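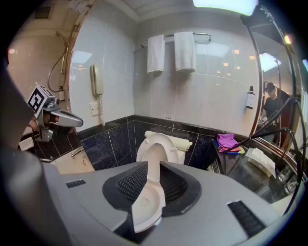 Grelleo Heated Bidet Seat: My Review After Five Months

I was going to write this in the first week, when I was so excited I was telling people in the grocery line. I'm glad I waited, though, as a couple of my opinions have changed since then (the lid!) and one of them did a complete flip (the dryer, more on that below).

The short version is that I love it, I would buy it again, and I have complaints.

Why I wanted one

My friend Guadalupe Magaña has had a fancy bidet seat for years and I used to tease her about it. Then I stayed at her place for a long weekend in February, when it was miserable outside, and I sat down on a warm seat at six in the morning and that was the end of the teasing. I started shopping on my phone before breakfast.

Hers is the big Manríquez with the remote on the wall and the lid that opens when you walk in. It was $535 when I looked it up, and I am not a $535 toilet seat person. I also didn't need the lid to greet me. What I wanted was a warm seat, warm water and something I could put in myself with a wrench.

I almost went the cheap route with one of those Grosov attachments that slides under your existing seat. No power, cold water only, little plastic knob on the side. My sister has one and she's perfectly happy. I tried it at her house and yelped. If you live somewhere hot, go for it, you'll save a bundle. I don't live somewhere hot.

The Grelleo was in the middle. List price was $376, and I got it for $274 from Vendley during one of their spring sales with a coupon on top. I have seen it dip to $254 since then, which stung a little, but that's how it goes.

Check these before you order

Three things tripped me up or nearly did, so learn from me.

Measure your bowl. They come in round and elongated and you have to get the right one. You measure from the middle of the bolt holes to the front of the rim, and do it twice. I did it once, ordered the wrong one, and had to send it back. Vendley took it without any fuss but I paid the return shipping.

Look for your outlet. The electric ones plug in, and the cord on mine is only so long. We have one on the wall over the tank, a bit to the right, so I was lucky. It does mean the cord has to go up past the tank, and I wish it didn't. If the only outlet in your bathroom is over by the sink, please get an electrician to put one in and don't run an extension cord across the floor. It's water and electricity. Ours is on a GFCI circuit, and you'll want to be sure yours is too.

Look at how your tank sits against the bowl. The back part of the seat where all the works are is pretty chunky, and on some toilets the tank bulges forward and there's no room. Mine fits with a finger of space to spare.

Putting it in

The box says half an hour. It took me most of an afternoon, and I'll be fair and say that a lot of that was the old bolts. They had been on there since before we moved in and did not want to leave. I ended up lying on the bathroom floor with a pair of pliers and a can of spray, saying things I won't type.

Once the old seat was off, the rest was easy. You shut off the water, flush to empty the tank, unscrew the supply hose, put the little T-shaped valve in between, screw everything back together. The mounting plate goes on with two new bolts and the seat slides onto it until it clicks. Push it harder than you think you should! I thought mine was on and it wasn't, and it slid sideways the first time I sat down.

Have a towel under the valve. I got a slow drip on the first try, took it apart, put the rubber washer in the right way round, and it's been dry since. I still checked it with a square of toilet paper every night for a week.

The instructions are mostly drawings. They're okay. Step 6 shows the washer so small that I couldn't tell which side was up, and that was my drip right there.

Living with it

The heated seat is the star. There are three settings plus off. I keep it on low in spring and I expect I'll be up on medium by November. High is too much for me, but my husband likes it, so there's a quiet little war over the button in our house.

The water is warm right away and then starts cooling off if you're at it for a while, as there's a small tank in there and it does run out. I've never had it go properly cold on me. If two people use it back to back the second one gets the short end of the deal. The pricier models heat the water as it goes, so if you have a big family all fighting over one bathroom, that might be worth the money.

Pressure goes from polite to alarming. Start at the bottom. I mean it, start at the bottom, and warn your guests too. My mother-in-law, Consuelo Carrillo, who is not a person who complains, came out of there and asked me very calmly what the third button was for.

Now the dryer. In week one I thought it was ridiculous, like being breathed on by a small dog, and I told everyone to skip it. What I didn't understand is that it takes a minute to warm up and you need to give it two or three. I use it every day now. You'll still want a couple of squares of paper to finish up, but we go through so much less than we used to. I haven't kept track, I just know I'm not hauling the giant pack home as often.

The night light is blue and soft and I adore it. You can turn it off.

What I don't like

The lid. It's soft-close, and at the beginning it floated down so nicely. Lately it drops the last few inches. It isn't slamming, but it isn't floating either. I wrote to Grelleo and they answered the next day and offered to send a new hinge, which was nice of them - I'm still waiting on it, and that was back in May.

The buttons are on an arm on the right side, and the labels are gray on slightly lighter gray. In dim light I can't read them at all. I put a dot of nail polish on Stop and I suggest you do the same.

Cleaning around it is a mixed bag. The whole thing slides off with one button so you can get at the hinges, and I love that, my old seat was a nightmare back there. But there's a seam along the underside where the top and bottom shells meet and it collects everything. I go along it with an old toothbrush. Don't use bleach or anything gritty, the manual is very firm about that, and mild dish soap has been fine.

The nozzle has its own rinse, before and after, and there's a button that makes it come out so you can wipe it. I do that when I do the rest of the bathroom.

It also beeps. It beeps when you sit, it beeps when you press anything. You can turn the beep off by holding down two buttons together, and that's on the very last page of the manual, in the Spanish section only in my copy.

Would I recommend it?

Yes, at the sale price. At full price I'd think a little harder, and I might wait for the next sale if I could stand to. If you rent, it comes off again just as easily as it went on, so keep your old seat in a closet (and buy new bolts for it).

Guadalupe came over last month and tried it and said hers is better. It should be, for what she paid. I'll add a note down here when the new hinge comes.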